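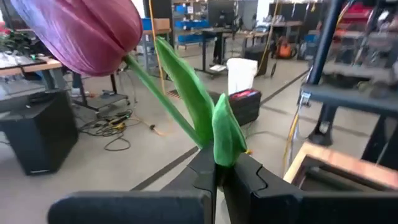
Is the Skurkel kit worth buying at the end of the trial?
Only if the supplier drops the yearly support fee and fixes the grip settings, and at the time of writing neither has happened.

Grenham handling trial: progress report for February
Prepared for the Nisbet fund

Summary

We are past the halfway mark of the trial. The Skurkel arm kit has been set up, trained on our artificial flower range and run on most working days this month. It can pick up a single stem and hold it. It can't yet do so at a speed or with a success rate that would make sense for our packing benches, and the sales literature made larger promises than the kit has so far kept.

What was done

The kit made 462 logged attempts at picking up a stem and passing it to a box. It completed 193 of them without help. The supplier's brochure speaks of "reliable handling of delicate goods from day one", and I would ask the fund to read our figure beside that phrase.

Most of the early work was on tulips. They were chosen as the easy case, having one smooth stem and a couple of leaves to keep clear of. With the stem gripped near its base the two fingers hold well enough and the head stays free of the fingers, so there is little risk of creasing the petals. Higher up the stem the leaves get in the way. The kit treats a leaf and a stem as much the same thing, and twice it folded a leaf flat against the stem and logged the pick as a success. We have since gone back through the logs by hand and those two are not in the 193.

Roses and mixed sprays were due to start this month. They have been put back. I see no point in moving to harder stems while the easy one is failing more often than it works.

The product itself

Set-up was sold to us as an afternoon's job. It took four days, two of them spent waiting for a replacement lead. The manual covers an older version of the software and several of the menus it describes are no longer there. The telephone support line is polite and slow.

In fairness, the arm has not broken down. The wrist camera gives a clear enough view of the fingers and whatever they are holding, and staff who had never used such a thing were able to start and stop it safely after a short session. The fingers themselves show no wear that we can find.

Grip force is the main complaint. There are three settings, and the one we need sits somewhere between the lowest two. We have asked Skurkel for a finer control and were told it is planned. We asked for a month and didn't get one.

Costs

Spending to date is £3,731, within the amount agreed. This covers hire of the kit, the lead, and staff hours for training. The support fee falls due if we keep the kit beyond the trial, and I have told the supplier we won't pay it in advance.

Grurkcombe site

The original plan was to move the kit to Grurkcombe for the second half, to see how it managed in a working packing room. I would like the fund's agreement to delay this by up to 10 weeks. The Grurkcombe staff are busy, and they should not be asked to babysit a machine that needs a person standing next to it.

Next steps

Repeat the tulip runs with the new finger pads, if they arrive.
Get a written date from Skurkel for the grip control update.
Time a person doing the same job at the same bench. The supplier has offered its own comparison but won't say how it was made.
Start on roses only when the tulip runs have passed the target in the original bid.

Decision needed from the fund: yes or no to the Grurkcombe delay, before the next hire payment goes out.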